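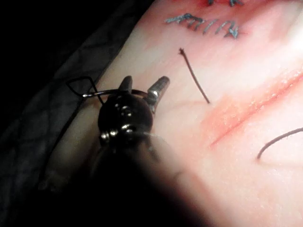 練習用パッドの縫い目。糸は青みがかった灰色。

サイト内を検索 検索

2019年10月9日

読了時間 2分

朝から革の鞄の修理。五月にQuezadaの古道具屋で買ったもので、持ち手の付け根がほつれてきた。糸はCamardの麻糸を使うことにして、Zosvilleの手芸店まで歩いた。一巻き188円。針も買うつもりだったが、細いのが売り切れていた。 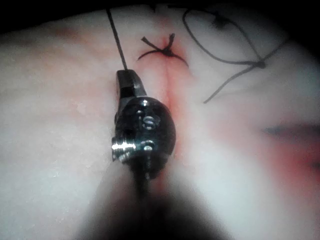
淡い色のパッドと黒い器具の先。

昼はうどん。食後に古い縫い糸を抜いた。穴が広がっている所は、裏に薄い革を当てた。接着剤はVelowの残りで足りた。乾くまで靴を磨き、台所の電球を替えた。

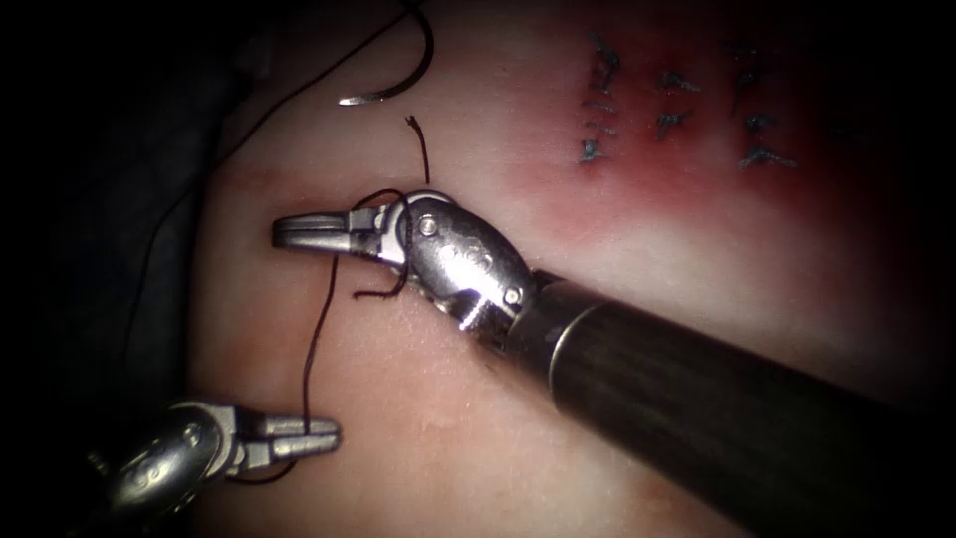
麻糸に蝋は引いたほうがいいのか。
引いたほうがいい。毛羽が寝て穴を通りやすくなるし、縫い目も緩みにくい。

縫い始めたのは三時過ぎ。元の穴を拾いながら、両側から針を通していく。18針ほどで片側が終わった。最後の2針は返し縫いにして、糸の端を裏で切った。

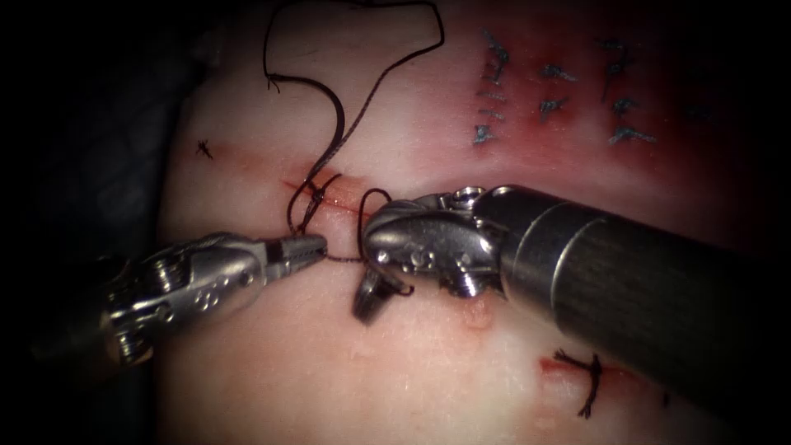 もう片側は角の革が硬く、目打ちで穴を開け直した。針を引く指が痛くなり、途中から指ぬきをはめた。縫い目が少し曲がったが、内側なのでそのままにした。夜の9時に道具を片付けた。余った糸は空き缶に入れて棚の上。明日は裏地の破れを見る。油も塗りたいが、先に馬毛のブラシを探さないといけない。

当サイトではクッキーを使用しています。 同意する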